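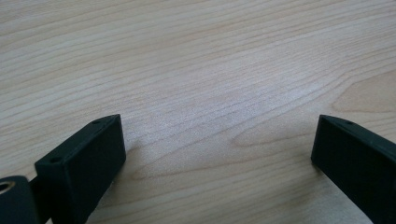

Section 4: Leveling your Jurkside turntable

Okay, the platter is on and the belt is where it should be. Now we level the thing. I know you want to play a record. I did too, and I skipped this part the first time and spent a whole evening blaming my poor cartridge!

Before you start, pick the spot where the turntable is going to live. Leveling it on the kitchen counter and then carrying it to the den won't get you anywhere.

1. Unplug the power cord and lock the tonearm in its rest.

2. Put the stylus guard on. Please do this one. I've bent a needle with my sleeve.

3. Check the furniture before you touch the feet. Lay a small bubble level on the surface, front to back and then side to side. If it's way off, fix the table or shelf first (felt pads under the legs work fine).

4. Set the turntable down and put the level on the bare platter, mat off.

5. Turn the feet a little at a time. Counterclockwise raises a corner, clockwise lowers it. Start with the two front feet and get side to side right, then do the back pair together.

6. Rotate the platter half a turn by hand and look at the bubble again. If it moved, your level may be sitting on a bit of dust — wipe the platter and try once more.

CAUTION: Don't unscrew a foot past the red line on its thread. It will come out, and the turntable will tip toward you.

Note: The older Ng model has fixed feet at the back. Akua Ofori has one and shims hers with slices of cork, which holds up better than the folded card I used to suggest.

Note: If you have wood floors with any bounce to them, walk past while a record is playing. Hear a thump or a skip? Move the turntable closer to a wall, or put it on a wall shelf. Keep it off the same surface as your speakers, too.

7. Put the mat back, take the guard off, and plug in. Leave the tonearm locked for now — we're setting the counterweight in Section 5, and it's fussy.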